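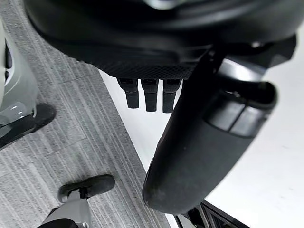 Ginov Teaching Kit for Three-Finger Hands

Product code: Flellow 2
Category: Teaching and remote control
Availability: in stock at the Julcombe warehouse

The Flellow 2 lets one person show a robot arm and hand how to do a task, either by moving the arm directly or by driving it from a separate hand controller. The movement is recorded and can be played back, trimmed or used as training data. It is made for labs, colleges and small workshops that already own an arm and a three-finger hand and want to teach it without writing motion code.

Two ways to teach

Hand guiding. Hold the grip ring, press the release button and move the arm through the task. The arm carries its own weight while the button is held. Let go and it stops where it is. The fingers are opened and closed with a thumb wheel on the ring.

Remote control. The operator wears the controller on one hand and stands where they can see the work. Wrist movement drives the arm and finger movement drives the hand. Scaling can be changed during a session, so a large movement of the operator's hand becomes a small one at the fingertips. This is the better choice for fine work, and for any task where a person's arm would block the wrist camera.

Both methods save to the same file type. A session can start in one and finish in the other.

What is recorded

Joint positions, finger positions, motor current and the wrist camera picture are stored together on one clock, at 100 samples a second for everything except the camera. The control box holds 2000 demonstrations of ordinary length before older files need to be moved off. Files copy over by network cable or USB stick.

In the box

Hand controller, right-handed (left-handed to order)
Grip ring with release button and thumb wheel
Control box and power lead
Wrist camera and bracket
Foot pedal for starting and stopping a recording
Stop button on a long lead
Printed quick start guide

The arm and hand are not included.

Fitting

The grip ring clamps behind the wrist joint and needs a 4 mm hex key. Fit the camera bracket before the ring — the bracket screws are hard to reach afterwards. Allow 14 cm of clear space behind the wrist for the cables. Run the wrist through its full turn at low speed before the first session and check that nothing pulls tight.

Keep the stop button within reach of the operator at all times. In remote control, anyone else in the room should stay outside the reach of the arm.

Works with

Ahn three-finger hands, all current models. Older Ahn hands need the adapter lead, sold separately. For other makes, send us the model number before ordering.

Warranty and returns

The kit has a 2 year warranty covering parts and labour. Finger tips and cable sleeves count as wearing parts and are not covered. Unused kits can be returned within 14 days in the original box.

Spare parts

Grip ring pads, pair
Adapter lead for older Ahn hands
Replacement foot pedal
Controller strap, small or large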